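Week 4 - imitation learning on two arms, cont.
Notes by Desta Berhe, section meets Friday

Recap from last time: behavior cloning = supervised learning on demos. Observation in, action out. Problem is compounding error - small mistake, new state, bigger mistake.

Action chunking. Policy predicts the next 18 steps at once instead of one. Fewer decision points so less drift. Cost: slow to react inside a chunk. Overlap the chunks and average (temporal ensembling), see the Mansilla handout.

Data for the homework: Latby set, 719 demos total, 166 held out. Do NOT tune on the held out ones!! Two groups did last year. Lorena has the loader script, ask her if the paths break.

Result to know for the quiz: single step policy did worse than chunked on every task with contact. On free space motion, almost no differnce. Why? Think about what contact does to the error term.

Phase labels. Each demo gets cut into reach / grasp / act / release, and each arm gets its own label. Easy to forget - the arms are almost never in the same phase. Take the bowl and spoon task: right gripper closed on the tan knob at the top of the handle, spoon head down in the bowl, so right is past reach. Left gripper is open and short of the bowl, so it can't be labeled grasp. One shared label for both would be wrong for at least one arm, and teh policy will learn the wrong thing from it.
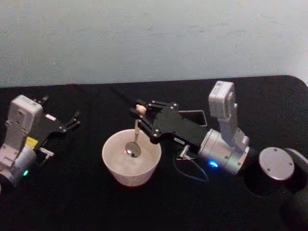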